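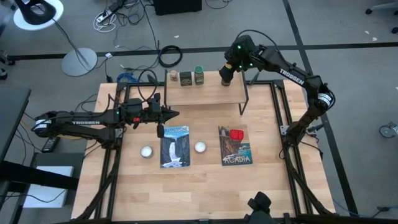
Two arms over the wooden table, with TROSSEN on both of them.

I have promised my sister that I will write down how my first season in club karting went, so she can stop asking me on the telephone. She thinks it is a dangerous hobby for a woman of forty-six. I think it is mostly a hobby of carrying heavy things from one place to another.

We raced at Marsden, which is a small outdoor circuit with one long straight and a hairpin at the end of it. The lap takes a bit less than a minute if you know what you are doing. I did not know, so in April my lap was much longer, and I was lapped twice in my first race. The boy who lapped me was perhaps seventeen and he lifted his hand to say thank you, both times. I found this very polite.

My kart is a second-hand Haltico chassis. I bought it from a man who was moving abroad and he gave me also a box of sprockets, a torn seat cover and a notebook with all his settings. The notebook has been more useful than anything else I paid for. On one page he has written "rear track wide when cold, do NOT be clever", and I have followed this instruction the whole year.

The class has a minimum weight of 156 kilos, kart and driver together. I am not a big person, so I must carry lead. The pieces are bolted to the seat, and where you put them changes how the kart turns. In May I had too much of it low on the left side and the kart was lovely in the right-hand corners and horrible in the others. I moved one piece behind my back and it was better, but then one bolt became loose in practice and I was shown the black flag with the orange circle. I had to ask in the pits what this flag means. Now I know it.

The hairpin was my big problem until the summer. I was braking too late, because I believed that fast people brake late, and then I was waiting and waiting for the kart to turn. An older driver called it "arriving in a hurry and leaving slowly". After that I tried to brake one kart length earlier and open the throttle sooner. It felt slow. The stopwatch said four tenths quicker, and I did not believe it, so I did another session to check and it was the same.

July was the wet race. I had never driven on wet tyres before, and the line is completely different - you go round the outside, where there is less rubber on the track, and it feels as if you are lost. Half of the field went off at the first corner. I did not go off, mostly for the reason that I was too far behind to be in it, and I finished seventh. It is my best result. I have a small photograph of the results sheet on my refrigerator, with "M. Daneshvar" spelled correctly for the first time.

August I prefer to forget. The chain broke in the heat, I started the final from the back, and then a young man in a green helmet wanted to be in the same place as me. My side pod was cracked and so was his. We both apologised, although I still believe it was my corner.

People at work ask what it costs, so here it is. The entry fees and tyres for the season came to 1,367 pounds. The engine rebuild in the middle of the year was another 242, and I had put 500 aside for repairs, which was enough only if I did not count the new chain and the side pod. So I did not count them. The fuel for the van I do not want to know.

For the timing I started with a paper notebook and later moved to Listum, where you put in your laps and it draws the lines for each session. I like it, but the letters are very small on my telephone and with gloves it is impossible. If somebody knows how to make it show only the sector times, please write to me.

The last round was in September. I finished eleventh from eighteen, and I was not lapped. The seventeen-year-old won the championship and his mother gave cake to everybody in the paddock, a very good one with plums.

In winter I want to take the kart completely apart and clean it, change the brake pads, and find out where the small noise from the rear axle comes from. There is also a team event at Ristasis in spring, three hours with driver changes, and two people from my class have asked me to be the third. I said yes before I asked how heavy they are - this matters, as we must all use the same seat. One of them is nearly two metres tall. I have already started to collect pieces of foam.

Mahnaz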